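Support > Storage & Shelving > Covers and Housings > Ticket 1243 (Resolved)

White dome cover: streak won't come off, and where should it live on the blue rack?

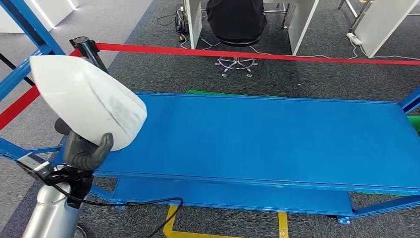

White cover held over the top deck of the blue rack. The streak is on the lower right.

Opened by Kanchan Chaturvedi, Flodcombe site

Hello all, and sorry in advance for the long message! We have one of the big white dome covers from the Rakena order, and it has a faint dark streak across the outside. I tried a damp cloth first, then a drop of dish soap in warm water, and it got a little lighter but it's still there. I don't want to go at it with anything rough and end up with a dull patch that looks worse than the mark did. Also, is it all right to keep these on the top deck? It's flat metal up there and I worry about them sliding.

Reply from Narendra Kaushik, Salow support

Hi Kanchan, no need to apologize, the extra detail helps. Could you run a fingernail very lightly across the mark? If your nail catches, it's a scratch. If it glides, something has rubbed off onto the plastic, and we can usually shift that. Please hold off on scouring pads and acetone for now.

Kanchan Chaturvedi

It glides! I checked twice, and Hertta Pitkänen tried it too and agrees.

Narendra Kaushik

Lovely, that's the better answer. Take a clean white pencil eraser and work along the streak with small strokes, then wipe with a soft cloth. If there's a shadow left after that, a little baking soda paste on a fingertip, rinsed well.

For storage, the top deck is fine, but put down a thin foam or felt mat and set the cover rim down. We keep 2 spare mats at Grustusden and I'll send you both. Please don't nest the covers without a cloth between them (I suspect that's how a lot of these marks get started).

Kanchan Chaturvedi

The eraser took nearly all of it, and the paste got the rest apart from a tiny bit I can only find if I tilt it toward the window. Very happy with that. The mats came this morning and fit nicely. Thank you for being so patient with me!

Status changed to Resolved by Narendra Kaushik. Cleaning steps copied to the covers page.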